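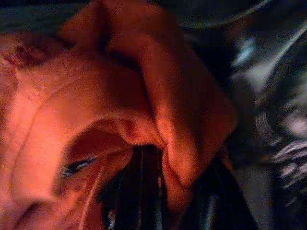 Florante Dela Peña replied at 9:40 that a washer with a closed door and no start is nearly always something caught in the seal, and asked me to check that before he booked anyone.

Ticket 926
Location: Kutik laundry room, ground floor
Reported by: Shahnaz Herath
Status: Closed
Subject: Front loader does not start

Problem as first reported: door pushed shut, program chosen, start button pressed. The light blinks and the drum does not turn. Same result on the 28-minute quick wash and on the cotton program. Water tap is open and the outlet works with a lamp plugged in.

9:55 – Turned the washer off at the wall for five minutes. No change.

10:10 – Took everything out and pulled back the bottom of the seal. There was a sock folded into the groove. Removed it and wiped the groove with a cloth. Closed the door with nothing in the drum and pressed start. I heard the lock click and water came in. Canceled and let it drain.

10:25 – Put the full load back in. Blinking light again. The load was too big, and a sleeve had been pushed out over the lip when I closed the door.

10:30 – Split the load. Towels and sheets went back in the basket for later. The dark and red things are going separately, on the tray, so they don't get mixed in with the sheets.

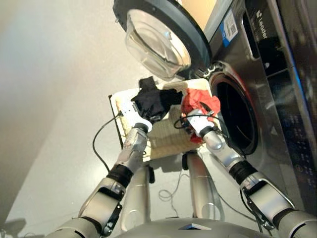 Before loading again I ran a hand around the seal and felt the latch side for lint. Black and red go in as one small load, cold, low spin, each piece pushed to the back of the drum before the door is closed.

10:50 – Started first time.

11:35 – Finished and drained. Door opened after the usual wait.

Florante asked if the catch felt loose. It does not. He also asked for the seal to be checked for tears – I found none, but there is a stiff spot near the bottom where the sock was. I'd like it looked at on the next Prikia visit in January. No separate call needed.

Towels and sheets went in at 11:45 and started normally. Please close.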